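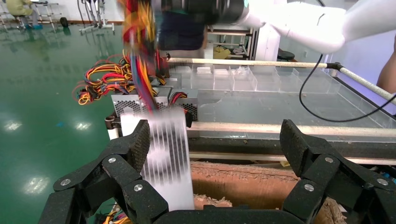 The repair workshop in Serness has started to take old computers apart for their usable pieces, and residents can bring their machines there until the end of February. Until now the workshop accepted only lamps, radios and small kitchen devices. Desktop computers were sent directly to the recycling yard in Uler, even when most of the parts inside were still good. The power supply is one of the first parts to come out, a metal box with long ventilation slots and a thick bundle of cables in red, yellow, orange, black and blue. It is sorted separately from the rest, and it is never opened at the gray work table. If a power supply does not pass the test, it goes to the yard as one closed unit.

The workshop says that power supplies are the parts which customers ask for the most. A computer that does not start is often thrown away, although a used supply could bring it back to life for a small price. In the new program a tested supply costs 17 crowns, and the buyer can return it within 40 days if it does not work at home. Memory and cooling fans will also be sold, but the prices for these are not decided yet.

Last year the yard in Uler received 1,183 desktop computers from Serness and the villages near it. According to the yard, 709 of them arrived complete, with all parts still inside. The workshop hopes to receive many of such machines before they are left outdoors in the rain, which is the most common reason why a good part becomes useless.

People who want to give a computer should remove their personal files first. Hard drives can be taken out at the counter while the owner is waiting, and the owner can take the drive home again. Monitors and printers are not accepted at this time. Laptops are also not accepted, as their batteries need a different kind of storage which the workshop does not have.

The sorted parts will be stored in the former Bach hardware store, next door to the workshop. The shelves there were left behind when the store closed, and they are now marked with the type of part and the month of testing. Transport between Serness and Uler is done by the company Skadard, which already collects the metal waste from both places.

Computers can be delivered at the side entrance between 2 p.m. and 6 p.m. on working days. Cables should stay attached to the machine if possible, and loose screws can be put in a small bag and taped to the case. There is no fee for delivery, and the workshop does not pay for the machines.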